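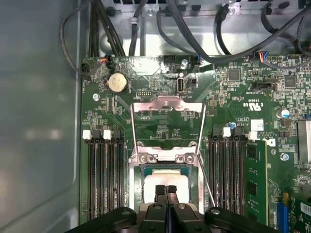 A reader in Cliltenden wrote in to ask why a share CFD position held overnight costs money even when the price of the share has not moved. The question went to the product desk at Clultik, which quotes cash CFDs on listed technology and semiconductor shares. The head of the desk took it first.

"The position is financed," he said. "The client puts down margin and the remainder of the exposure is funded by us. There is a charge for that funding, applied each night the position stays open. The price of the share does not come into it, except that the charge is worked out on the closing value."

The charge is made up of a benchmark rate for the currency of the share plus a fixed mark-up. Long positions pay both. Short positions receive the benchmark less the mark-up, and where the benchmark is lower than the mark-up the short position pays as well. Clultik posts the result to the account as a separate line, so the opening price shown on the ticket is left alone.

"People look for it in the spread and don't find it," he said. "It is in the cash ledger." 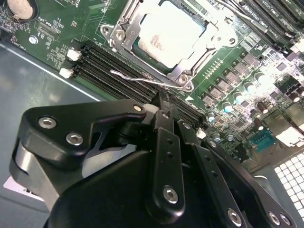

Processor socket on a server motherboard.

Margin on most of the technology shares in the Clultik list is set by volatility band. A position in the lowest band can be opened with 8 per cent of its value, while some smaller chip makers require considerably more – the bands are reviewed each November, and at other times if a share starts to trade outside its usual range. Clients with open positions are told before a higher rate is applied to them.

He was asked what happens at the ex-dividend date. "A long position is credited with the dividend adjustment and a short position is debited. The share normally opens lower by something close to the dividend, so the two entries offset each other. Some clients see the credit and think they have been paid extra."

The long-side adjustment is not always the full amount. On certain shares the client receives 80 per cent of the gross dividend, the remainder standing for tax withheld. The short side is debited in full.

Stock splits are handled by changing the size and the opening price together. A client holding 3 contracts before a two-for-one split holds 6 afterwards at half the opening price, and the exposure is the same. Resting orders are a different matter. Clultik cancels them at the close on the day before the split, and they have to be entered again on the new price.

"We used to convert the orders as well," he said. "The rounding caused disputes, particularly on stops, so we stopped doing it."
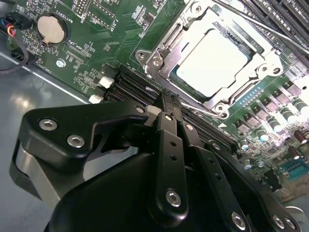 Does a holder of a share CFD have a vote at the company's annual meeting? The holder has no voting rights, as the contract follows the price of the share and gives no ownership of it.

The same applies to rights issues, where the desk makes a cash adjustment or offers an equivalent position, depending on the terms. The method used is set out in a notice on the Clandix platform, under the entry for the share concerned.

On stop orders, he was brief. A standard stop becomes a market order once its level is reached, and on results days the next available price may be some way off. A guaranteed stop is filled at its level for a premium – charged only if the stop is triggered – and must be placed at least 2 per cent from the current price.

"Read the contract details page before the first trade," he said. "The trading hours are on it too, and those differ from one exchange to the next."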